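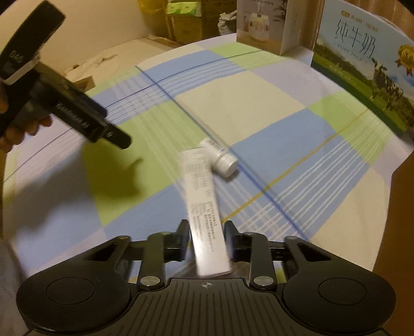
*Rornden Household Studies Group, Department of Everyday Design*

### 3.2 Sorting small things on a bed

I've always liked watching how people tidy little things, the bottles and tubes and packets that never quite get a shelf of their own. In this part of the study I looked at beds as a sorting surface, which sounds daft until you think how often we all tip a bag out on the sheet! A bed is big, soft and right there, and small stuff doesn't roll far on it (a bottle on its side mostly stays put). The patterned sheet in Figure 1, with its green and white squares, also makes me wonder how easily a white box or a white bottle gets missed. I come back to that in section 4.

We asked 15 households to put away a mixed lot of toiletries and bits, using one open box each. I'd expected people to group by use. Most went by shape instead, with long things first and soft things shoved to the back, and I rather enjoyed being wrong.

**Figure 1.** Small household items at the bed (first picture) and at the open box (second picture). The box holds a blue squeeze tube, a white and green package, a small red packet and a claw hair clip, with a crumpled cream fabric item towards the back.

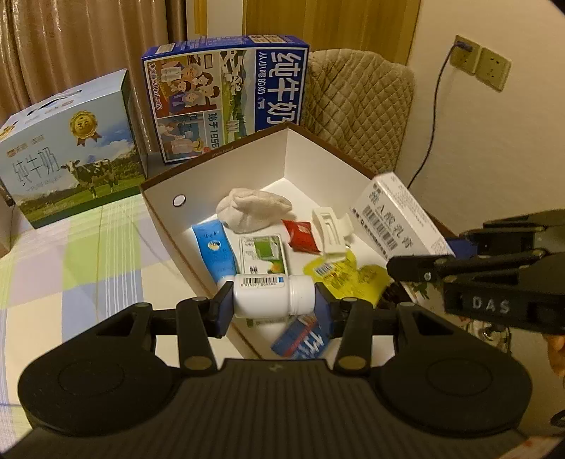
Does a shallow box work better than a deep one for things this small?

In our homes the shallow one won, and people found what they wanted in around 9 seconds without lifting anything out.

Deep boxes did better for towels, which I've left for the Yüksel follow-up in August.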